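Participants wanted: open day, Waststead office

Justix is looking for 36 people to spend a December afternoon picking things up with hand-held grippers and putting them down again. No experience needed — most adults have practiced this for years. Sessions run 22 minutes.

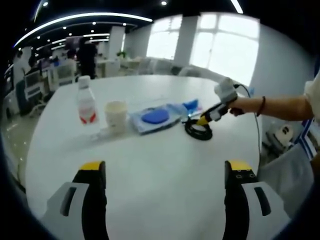 What you get

$5 in coffee vouchers, a demonstration of the Haque arm, and the right to tell relatives you work in robotics.

To apply

Write to the Zomano desk by November 9, 2024. Long sleeves must roll up.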